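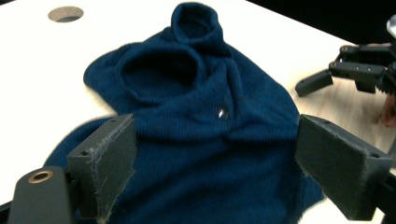

Category: Garments / Knitwear / Crumpled start

Skestodden Laundry Set – README
Maintainer: Xiaoyan Xiao
Last revised: 5 June 2019

This part of the set covers knit tops on a flat table, before folding. The navy sweater with the rolled neck is the reference item for the category: fine rib knit, dark color, laid on a white tabletop in a crumpled state.

Contents
Knitwear holds 443 folding sequences. Woven shirts (408) are in a separate folder and use a different label file.

Labels
state: crumpled, spread, half-folded, folded
neck: rolled, crew, v, none
knit: rib, plain, cable
shade: dark, mid, light

Notes on labeling
A garment is crumpled if any part of the body is bunched, even where one side lies flat on the table. The neck is labeled by its type – a rolled neck that stands up is still "rolled". Ribs are judged from the faint vertical lines in the fabric. On dark knits the creases go almost black, so fold edges there are marked only where both sides can be seen.

Known problems
Small bright spots on dark fabric may be tags or highlights. Leave them unlabeled.
Labels from the Winon batch use "polo" for "rolled". Convert before merging.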